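Ranport cell back on full shifts after gripper rework

The pick-and-place cell at Comenon's Ranport plant has gone back to full shifts following a rework of its gripper and a change to the way the machine is checked each morning.

The cell, which moves moulded caps from a flat table into trays, had been dropping parts since June. Maintenance lead Saoirse Horgan said the trouble came down to the two fingers closing slightly out of line, so that a cap was pinched on one side before the other finger reached it.

"We'd adjust it, it would run well for a shift, then it would wander again," Horgan said. "The tray end was getting the blame for a while and there was nothing wrong with it."

Fitters took the gripper off the wrist, replaced two worn guide bushes and set the fingers parallel again using a 12 mm gauge block. The open position was also reset. It had been shortened last year to save a little time on each cycle, and the fingers now go back to their full opening before the arm comes down over the table.

Haziq Tambunan, who programs the cell, worked through the new open position in simulation before the arm was allowed to run it. The model uses a bare table and a plain gripper with the fingers apart and nothing between them, and he checks the approach from behind the wrist.

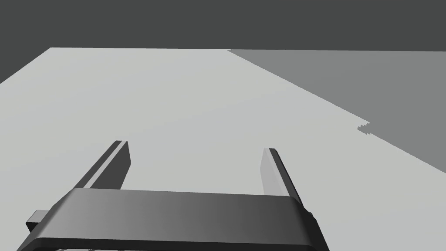

Apostolos Tsakiris

Tambunan said the simulated view was kept simple on purpose. Colour and surface finish make no difference to the check, and a lighter model loads quickly on the old computer beside the cell. Caps are added to the model once the empty approach has been passed.

The real arm was then run at 30 per cent speed with no parts on the table, and brought up in steps over an afternoon. The first trays were filled at 4 pm.

Under the new routine, the operator on the early shift wipes the finger faces, opens and closes the gripper with the gauge block in place and writes the result in the cell log. If the block can be turned by hand when the fingers are shut, the cell stays stopped until a fitter has looked at it. The bushes will be changed every 18 weeks, whatever their condition.

Operator Gladys Kimaro said the morning check added a few minutes to start-up. She has asked for a second gauge block to be kept at the cell, as the only one now lives in the tool store at the other end of the building.

The plant's other cell, on the Brulier line, uses the same gripper and will be done at the next shutdown.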